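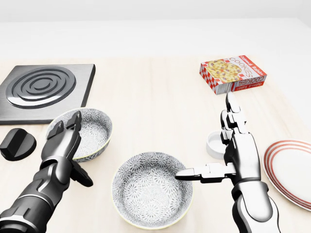
A burner plate and control knob on a wooden tabletop, computer rendering.

Flotine Releases Gramum Replacement Burner and Control Kit for Older Electric Ranges

MASTBY, 5 July 2024 — Flotine, a maker of replacement parts for household cooking equipment, today released the Gramum kit, a matched set of parts for repairing electric coil ranges that are no longer supported by their original makers. The kit is sold through parts counters and independent appliance repair shops, and can be ordered direct from the company's Mastby warehouse.

Gramum covers 977 range models. The list was compiled over two years from service records supplied by repair shops and from parts books held in the Flotine archive. Each model was checked for coil diameter, terminal spacing, receptacle type and switch shaft profile. Models for which one of these four dimensions could not be confirmed were left off the list and may be added in a later revision.

Each kit contains one coil element, one receptacle block with leads, one infinite switch, one control knob and a set of shaft inserts. The inserts fit inside the knob and adapt it to the D-shaped and split shafts found on most ranges in the covered group. Drip bowls are sold separately in two sizes. Ceramic wire connectors rated for high temperature are included and should be used in place of any connectors removed during the repair.

"Most of the calls we get are about a burner that heats at one setting only, or that does not heat at all," said Tomomi Koyama, technical manager at Flotine. "The coil gets the blame, the customer buys a new coil, and the fault comes back. In a large share of those cases the receptacle contacts are burned or the switch has failed. We wanted the parts on that circuit to be available together, with one sheet of instructions."

Testing

The switch and receptacle were tested as an assembly at the company's own bench. Each sample was run through repeated heating and cooling periods at full load, with contact temperature logged at the receptacle terminals. Samples were then opened and the contact surfaces inspected for pitting. Two changes were made to the design as a result. The spring clips in the receptacle were made thicker, and the lead insulation was extended to the crimp so that no bare wire is exposed behind the block.

The knobs were tested separately for torque and for heat resistance. Early samples loosened on the shaft after long exposure to heat from a rear burner. The production knob has a steel spring band around the inner collar, which holds the insert against the shaft. Knobs from the early run were not sold.

Test reports are available to trade customers on request. The reports give sample numbers, load, ambient temperature and the reason for each rejected part.

Installation

Flotine advises that the receptacle and switch be installed by a qualified repair technician. The coil and knob can be replaced by the owner of the range on plug-in models. Power must be switched off at the breaker panel before any part is removed, and the coil must be cool.

The printed instructions cover three procedures: replacing the coil alone, replacing the coil and receptacle, and replacing the full circuit. Wiring diagrams are grouped by switch terminal layout, and the model list shows which diagram applies. Terminal markings vary between manufacturers, and leads should be labeled before they are disconnected. Where the existing wiring is brittle or discolored beyond the first few inches, the instructions direct the technician to stop and replace the harness, which is not part of the kit.

A continuity check is described for each part, so that a technician with a basic meter can identify the fault before opening the package. Unopened inner bags may be returned for credit. Opened switches may not.

The kit does not fit glass-top ranges, ranges with solid disk elements, or ranges with electronic touch controls. It is not approved for use in commercial kitchens. Portable hot plates are also excluded, including those with coils of the same diameter, as their thermostats work on a different principle.

Trial Program

Before release, 600 kits were placed with repair shops under a trial program that closed in May. Shops were asked to return the old parts with a short form giving the model number, the reported fault and the work done. The returned parts were used to correct the model list and to revise the instructions — mainly the section on split shafts, which several shops reported as unclear.

Okafor Appliance Service, one of the shops in the trial, fitted kits mostly in rental housing, where ranges tend to stay in use long after parts support has ended. The shop asked for a longer lead on the receptacle block. The production version has the longer lead, which may be trimmed to suit.

A second request, for a knob with printed heat settings, was not adopted. Switch positions differ between models, and a printed scale would be wrong on many of them. The production knob carries a single pointer line. A sheet of heat-resistant labels is supplied for owners who want to mark the off position and the settings on the range panel itself.

Availability and Support

Gramum kits are in stock in two versions, one for the smaller coil and one for the larger. The parts inside each kit are also listed singly under their own part numbers, and existing Flotine part numbers for coils are unchanged. Orders placed under the earlier receptacle number will be filled with the new block, which has the same mounting hole spacing.

All parts are covered by a limited warranty of 2 years from the date of purchase. The warranty covers defects in material and manufacture. It does not cover damage caused by loose supply wiring, by cookware that extends well past the coil, or by foil placed under the element.

The model list will be revised as further dimensions are confirmed. Repair shops with a range that is not listed may send the model number, a measurement of the coil and a clear photograph of the switch terminals to the technical desk. Koyama said that requests will be handled in the order received, and that priority will be given to models for which no other replacement switch is on sale.

About Flotine

Flotine designs and distributes replacement parts for electric ranges, ovens and warming drawers. The company supplies parts counters, repair firms and property managers from its warehouse and test bench in Mastby. Its catalog includes coil elements, oven elements, door seals, hinges, switches and knobs.

Press contact: Tomomi Koyama, Technical Manager, Flotine, Mastby. Copies of the model list, the installation sheet and the warranty terms can be requested from the same office.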